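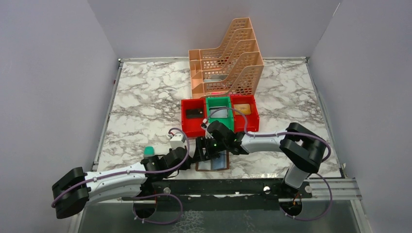
Ionuț Ene wrote:

> Hi all, I've got 288 recipe cards from my grandmother and I'm about to type
> up every one of them. My brother says scan them and be done with it. Does
> anybody here ever go back and read their scans? I don't want to waste a
> whole winter on this.

Oh Ionuț, don't let your brother rush you! I did scans first (back in February, at the kitchen table, with a cold) and I've opened that folder maybe twice. The typed ones I use all the time, mostly so I can search for "sour cherries" when the tree goes crazy.

But do keep the cards too. My mother wrote little things in the corners, like "too sweet for Jozef" or "oven runs hot, watch it," and I left those out of my first batch because I thought they weren't part of the recipe. I went back and redid the lot, 100 cards, and I was pretty grumpy by the end of it.

A few things I'd do again. Sort by dish before you start, because you'll find the same cake four times with different amounts of butter. Type the amounts just as written, even "a coffee cup of oil," and put your guess in brackets after it. I'd stop at 8 cards an evening as well. Past that I start skipping lines, and a honey cake with no honey in it is a sad thing.

For pencil cards that have faded, try a lamp held low from the side. It worked on all but two of mine.

Dinesh, are you still keeping the list of old oven settings? I couldn't find it in the archive and I need it for a plum dumpling card that only says "medium, then less."

Rodrigo Paiva

Previous message | Next message | Thread | Author | Search

Comments

Valentin Nistor: My aunt's cards say "bake until done" on every single one. Good luck to all of us.

Dinesh Shakya: Yes, still have it! Sending it tonight, it needs a bit of tidying first.

Jozef Verbruggen: Different Jozef, but I'd also like the less sweet version, please.

Last updated: 3 August 2025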